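Dobrar roupa em cima da cama (e deixar a cama em condições pelo caminho)

Dicas da casa / Quarto e roupa

Já tentei dobrar roupa na mesa da cozinha, na tábua de engomar, no sofá e até de pé no corredor, com o cesto em cima de uma cadeira. Acabo sempre na cama. Tem espaço, tem uma altura razoável e, se a roupa estiver espalhada onde eu vou dormir, não há maneira de a deixar para o dia seguinte! Foi assim que às sextas-feiras a roupa passou a ficar toda arrumada cá em casa, coisa que antes só acontecia quando vinham visitas.

Antes da roupa, o lençol. Se o lençol de baixo está às ondas, as peças ficam às ondas também, e uma pessoa passa a mão numas calças e está a alisar dois tecidos ao mesmo tempo. Não é preciso fazer a cama como num hotel. Eu puxo pelos dois cantos do lado dos pés, depois passo o antebraço inteiro pelo meio do colchão, da cabeceira para baixo, e entalo o que sobrar. Se um dos cantos salta sempre, quase de certeza que o lençol está posto ao contrário, com o lado comprido na largura. Eu cosi um pontinho de linha vermelha no canto de baixo, à direita, de todos os meus lençóis de elástico, e nunca mais andei às voltas à cama.

Outra coisa que faço antes de começar é uma ronda ao que ficou pousado. O telemóvel vai para a mesinha (o meu já foi dobrado dentro de uma toalha e só dei por ele quando tocou dentro do armário), as meias sem par vão para uma caixa à parte, e a roupa que alguém largou feita numa bola abre-se logo. Uma peça amarrotada que fica a noite toda assim pede ferro no dia seguinte, e eu fujo do ferro como posso. 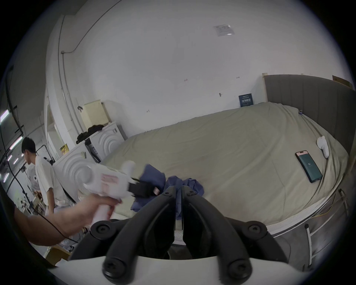
Ailbhe Horgan: Comigo resulta melhor começar pelas peças grandes e deixar as meias para o fim. Quando começo pelas meias perco a paciência e o resto volta para o cesto. E uma pergunta, as calças dobras ao meio na vertical ou na horizontal primeiro? As minhas ficam sempre com uma perna mais comprida do que a outra.

Boa pergunta, Ailbhe, e por acaso as calças são a minha parte preferida. Primeiro na vertical, sempre: uma perna em cima da outra. Mas o segredo das pernas desiguais está antes disso, no estender. Faço assim:

Pego nas calças pelo cós, com uma mão de cada lado, e dou-lhes uma sacudidela forte, duas se forem de malha. Deito-as na cama atravessadas, com o cós para a esquerda e as pernas para a direita (quem for canhoto que troque). Aliso com a palma da mão do cós para as bainhas e nunca ao contrário, porque para cima só se juntam rugas no gancho. Depois acerto as bainhas uma pela outra e só então dobro uma perna sobre a outra.

O bico que fica no gancho, aquele triângulo que sobra de lado, dobra-se para dentro. Passei anos a ignorá-lo e era ele que me estragava a pilha. Com o bico metido para dentro, as calças ficam um retângulo comprido, e a partir daí dobra-se ao meio e depois em três. Ficam em pé na gaveta, se a gaveta for funda. Se for baixinha, em quatro.

Malhas macias não gostam de ser puxadas. Se as calças são de malha, aliso com a mão aberta e pouca força, senão o joelho fica com aquela barriga que já não sai. Nas de ganga posso carregar à vontade, e aproveito para esticar as costuras de fora com os polegares, um bocadinho de cada vez.

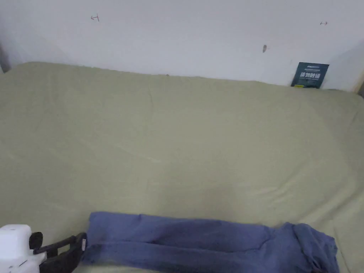
Calças deitadas ao comprido sobre o lençol, prontas para alisar.

Agora a parede, que é o meu calcanhar de Aquiles. Cama encostada à parede quer dizer um vão onde tudo entra e nada sai. Livros, sobretudo! Lá em casa ler na cama é sagrado, e o sítio natural para largar o livro é entre o colchão e a parede. De vez em quando até fica bem, direitinho, à mão. O pior é quando escorrega, e com ele vão os ganchos do cabelo e os lenços de papel. A senhora Kinsella, do andar de cima, enrola uma toalha velha e mete-a no vão a todo o comprimento. Copiei a ideia e resulta, desde que a toalha seja lavada de vez em quando, porque apanha um pó que só visto.

Quanto aos risquinhos e manchas na parede ao lado da cama, quem tem parede branca sabe. Para lápis uso uma borracha branca, das da escola, com toques leves. Para dedadas e marcas escuras, um pano quase seco com uma gota de detergente da loiça, e a seguir outro pano só com água. Não esfreguem em círculos com força, que a tinta mate fica brilhante naquele sítio e depois vê-se mais o brilho do que se via a mancha - digo isto com a autoridade de quem tem uma rodela brilhante por cima do interruptor. Para caneta e marcador ainda não encontrei nada que me convencesse. Experimentei o tira-nódoas da Prunden numa pontinha escondida e levou-me a tinta atrás. Voltou para a prateleira da roupa, onde se porta muito bem.

Já agora, as lavagens, que me perguntam sempre. Lençóis claros, se a etiqueta deixar, lavo a 60 graus e centrifugo a 900 rotações. Mais do que isso e saem da máquina num nó, com uma meia presa no canto do elástico. Calças de cor vão a frio, do avesso e com o fecho corrido. Tirar a roupa da máquina assim que ela apita poupa mais trabalho do que qualquer truque de dobragem que eu aqui vos conte, mas eu sei como é, uma pessoa senta-se um bocadinho...

Para guardar, comprei em setembro umas divisórias da Clovico que se ajustam à gaveta. São boas para camisolas e calças. Para meias são largas de mais, e acabei por usar caixas de sapatos cortadas a meio, que não custam nada. As da Sotness são mais bonitas, mas não encolhem o suficiente para as minhas gavetas, por isso meçam por dentro antes de comprar (por dentro, que eu medi por fora e tive de voltar à loja).

Pus um dia o temporizador, só por curiosidade: uma máquina de roupa escura, dobrada e guardada, 11 minutos. E eu a empurrar aquilo com a barriga dias a fio, convencida de que me levava a tarde!

Se ficar alguma peça húmida no meio das outras, não a dobrem. Eu deixo-a aberta nas costas de uma cadeira e janto primeiro. Os lençóis de elástico, que são outra guerra, ficam para a próxima página, que ainda ando a treinar os cantos.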